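Istport Community Chorus
Minutes of the May Members' Meeting
Held in the downstairs room at Villalobos Hall, 7:00 p.m.
Minutes taken by Hélène Campbell

Opening

We got going a little after seven, once the tenors had been talked away from the lemon bars. The chair welcomed everybody, and especially the new second soprano who moved here over the winter and had never been to one of our meetings (she was warned that they run long, and she stayed anyway, bless her). Apologies were received from both of our piano duet partners, who had a recital out of town, and from the bass section leader, who is getting over a cold and sent word that he would agree to anything except an earlier rehearsal time.

Minutes of the last meeting

These were read and approved with one change. I had written that the robes were to be dry-cleaned before the spring concert, and several people remembered, correctly, that we had only agreed to ask for a price. I have fixed it in the book. The price came in after that and you will find it further down.

The spring concert

The chair asked for thoughts on the concert while it was fresh in our minds, and there were plenty. The general feeling was very happy. We sold 317 tickets, our best spring yet, and the church was full enough that ushers were carrying folding chairs up the side aisle during the welcome. Everyone agreed the lullaby set was the high point. The accompanist said she could feel the room go quiet during the second one, and that she took the last page slower than we had practiced because she didn't want it to end, and she hoped we hadn't minded. We hadn't!

The folk song medley was talked over at more length. The altos feel they were buried in the middle section, and asked if next time they could stand in front of the basses and not beside them. The director said she had been thinking along the same lines and would try a new standing plan at the first fall rehearsal. A bass pointed out that the step at the left end of the risers rocks. It was agreed that no one should stand on that end until it has been looked at. The chair will call Villalobos Hall to find out if the risers belong to them or to us, as there was real disagreement in the room on this and it went on for some time.

Intermission was too short. The line for cider had barely started moving when the lights went down. We agreed on twenty minutes from now on, with a bell at fifteen. 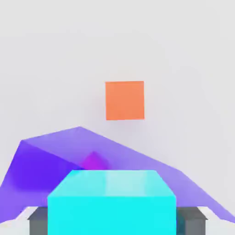
Orange cube and purple cloth. Computer rendering.

Money

The balance sheet was passed around and I won't copy all of it here, as there are extra copies in the music cabinet. After paying for the church, the printing, the piano tuning and the cider, the spring concert left us with $585 to the good. There was applause. Last year's spring concert lost a little, so this is a nice change, and the chair thanked everyone who sold tickets to their neighbors, their dentists and, in one case, a tow truck driver in the middle of a tow.

Two questions followed. The first was whether we could afford to have the robes cleaned over the summer. The price from the cleaner on Front Street is more than people had expected, and after some back and forth we decided to have only the stoles cleaned and to ask each member to take the robe home and wash it according to the label. Please note that the label says cold water. The older robes, with the wide sleeves, should be hung up damp and not put in a dryer.

The second question was about dues. No change was proposed. A member asked if dues could be paid in two parts, half in September and half after the holidays, and this was approved without any fuss. If you would like to pay that way, just put a note in the envelope.

Music for the fall

The director spoke about the fall program, which she is calling "Going Home by Water." She has been wanting to do a program of river and harbor songs for years, and she had brought a whole tote bag of scores for us to look at. She played a few openings at the piano so we could hear them. The rounds went over very well, and we ended up singing one through from start to finish, which was not on the agenda.

The large piece will be "Nurance," the cantata for mixed chorus and piano that some of us heard at the county singing day. It runs about 9 minutes for the opening movement alone, and the director wants us to know that it is a stretch. The soprano line sits high for a long time and the tenors divide in the last section. She believes we can do it if we start early. There was some nervous laughter from the tenors. One of them asked if we could borrow a few singers from the high school for that concert, and the director said she would be glad to ask the teacher there, as long as the students get the scores when we do and come to the same rehearsals.

Scores will be rented from Tulterix Music Library. We need to return them within a month of the concert with all pencil marks erased. I would like to say, as the person who sat on the floor with an eraser last December, that lighter pencil marks would be a kindness. Please no pen, please no highlighter, and please no sticky notes on the outside cover.

We also talked about the closing number. Half the room would like to keep our usual closing song, as people in the audience look for it and hum along. The other half would like a rest from it. It was put to a show of hands, which came out so near to even that the chair suggested we sing it as an encore, and that way everyone gets a program without it and a concert with it. This was adopted with good feeling on both sides.

Rehearsal schedule and the hall

Villalobos Hall has offered us the same evening and the same room from September through the fall concert. The hall would like us out by 9:30 so they can lock up, and that means stacking chairs by a quarter past. We were late more often than not this spring. The chair asked each section to take a month of chair duty. Sopranos have September, altos October, tenors and basses together November. The sign-up sheet is taped inside the cabinet door.

The piano came up again. It was tuned before the concert but the F above middle C is already wandering, and the pedal squeaks. The accompanist says she can work around the pedal but the F is hard on her nerves. It was agreed to ask the hall if they would split the cost of a second tuning in the fall with us.

Someone asked about parking. The lot behind the hall will be closed for paving for part of the summer, but should be open again by September. The side street is fine in the meantime for anyone dropping off music or robes, though please don't block the bakery's delivery door. They have been very patient with us.

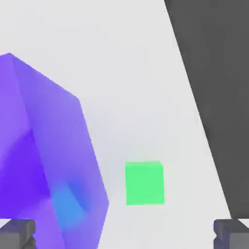 Purple polyhedron with a patch of blue. Computer rendering.

Summer singing

We don't rehearse in June, July or August, but several people said they get rusty and a bit lonesome over the summer, and wondered if we could do something easy. After a good long talk it was decided to hold three informal sings on the lawn at the park, one each month, starting at 6:30 in the evening. No performance, no robes, no attendance taken. Bring a chair and something cold to drink. The director will bring the rounds, and anyone who plays guitar or fiddle is welcome to bring that too. Families are invited. If it rains we will simply go home, as the shelter has to be reserved and it echoes terribly.

The retirement home on Mill Road has also asked if a small group could come and sing old favorites one afternoon in July. Seven hands went up on the spot. I will send around a list of possible dates, and a list of songs, once I hear back from their activities office. They have a nice little upright piano in the day room and they always give us pie.

Welcoming new members

A member who joined last fall made a point that I thought was a very good one. She said that on her first evening everyone was friendly, but she didn't know where to sit, didn't know there was a folder with her name on it, and went home without any music. We all felt a little sheepish. From September, each new singer will be paired with somebody in the same section for the first month, and the folders will be set out on the table by the door and not left in the cabinet. Name tags will be worn for the first few rehearsals by everybody, including those of us who have been here since the old carpet.

Auditions will stay as they are, meaning there aren't any. The director will still hear each new voice for a few minutes at the piano so she knows where to put it.

Other business

A black umbrella with a curved handle, a pair of reading glasses in a green case and one child's mitten are in the lost and found box. The mitten has been there since January.

The alto who bakes the lemon bars was asked for the recipe. She will think about it.

Our longest-singing member will turn ninety in the fall, and the director would like to mark it at the concert. We are all sworn to secrecy, and as he does read these minutes I will say no more, except that he should plan on wearing a good shirt.

To be done before September

Chair: call Villalobos Hall about the risers, the rocking step and the piano tuning.
Director: order "Nurance" from Tulterix, speak with the high school, and draw up the new standing plan.
Hélène: dates and song list for Mill Road, folders for new singers, stoles to the cleaner.
Everyone: robes washed in cold water, and any spring music still at home brought back to the cabinet.

Next meeting

The next members' meeting will be in September, in the same room, right after the first rehearsal. The chair thanked everyone for coming, the round was sung once more by request, and we closed at 9:10 p.m. with the chairs stacked.

Respectfully submitted,
Hélène Campbell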